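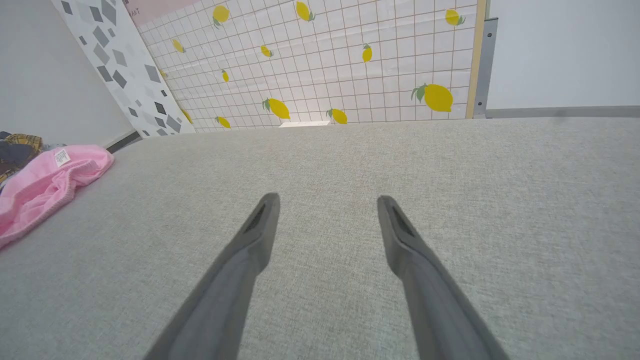 Most people who come to a card reader want to know about timing. They ask when the job will come, when he will ring, when the house will sell. I have been reading cards for strangers and friends for a good part of my life, and I have come to think that we answer this question far too easily. A reader spreads a grey cloth, finely woven, with nothing printed on it, and on that plain surface lays down the Eight of Wands and says "eight weeks". The client writes it down. Neither of them asks why it should be weeks and not days, or why wands should be quicker than coins.

I was taught that system too. Wands were days, cups were weeks, swords were months and coins were years. Later I met Tuulikki Heinonen, who had learned it with swords as days and wands as weeks, and she was every bit as sure of it as I was. We compared notes over a whole evening. Both of us had stories of dates that came out right. Neither of us had kept any record of the ones that came out wrong.

So I started keeping one. My notebook now holds 1,108 readings, and in 57 of them I gave a date or a span of time that could be checked afterwards. I won't give a score, because a good many of those clients never came back to tell me, and a score based on the ones who did would be worthless. What I can say is that the clients remembered the date far better than anything else in the reading. Ilona Sipos came to me about a quarrel with her sister. I spent most of the hour on what the sister might be afraid of, and at the end I said, carelessly, "November". She waited for November. She could have picked up the telephone in the spring.

That reading changed my practice more than any book did.

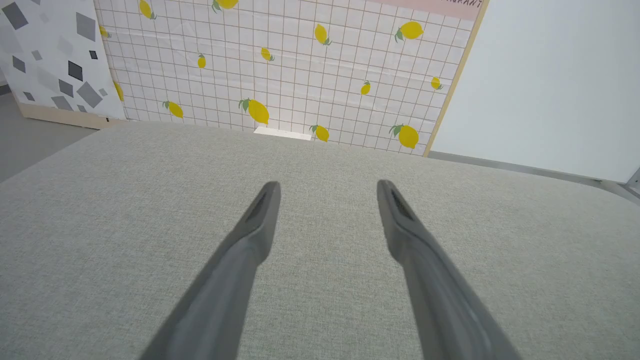

Narnach Card Readers' Circle — Essays and Opinion

There is an argument on the other side and I want to set it out fairly. Géza Juhász, who has been in our circle longer than I have, holds that a date gives the client something to lean on. People in trouble can't bear an open-ended wait, he says, and a reader who refuses to name a time is protecting her own reputation. I think there is some truth in the second part. It is very comfortable to say "when you are ready" and never be wrong. I have heard readers say it to people who were plainly ready and had been for years.

But I don't think the choice is between a false date and a soft evasion. The cards are good at showing sequence. If the Hermit comes before the Two of Cups, I am happy to say that a time alone seems to come first and company after it. If the Seven of Coins sits in the middle of the spread, I will say that something has to be left to grow, and I will ask the client what that might be. Usually they know. They may even know how long it takes, since it is their business or their divorce and they have seen the paperwork.

Erzsébet Győri puts it to her beginners as a rule: name the step, leave out the calendar. I would go a little further and say that when a client insists on a date, the reader should ask what they intend to do until then. The answer is often "nothing", and that is worth an hour of anybody's time.

I know of one reader who charges extra for timing cards — a separate small spread, laid after the main one. I have no quarrel with people earning a living. I do object to selling the weakest part of our work as the most exact, to the clients who are least able to doubt it.

The seasonal methods are a bit better, in my view. Linking the suits to spring, summer, autumn and winter at least gives a broad answer and sounds like one. Even so, readers disagree about which suit belongs where, and we ought to tell clients that before we start.

I still get asked, of course. These days I say that I don't give dates, and I say it when the appointment is made, so that people can go elsewhere if a date is all they want. A few do. Ilona still comes, and last time she asked about her garden.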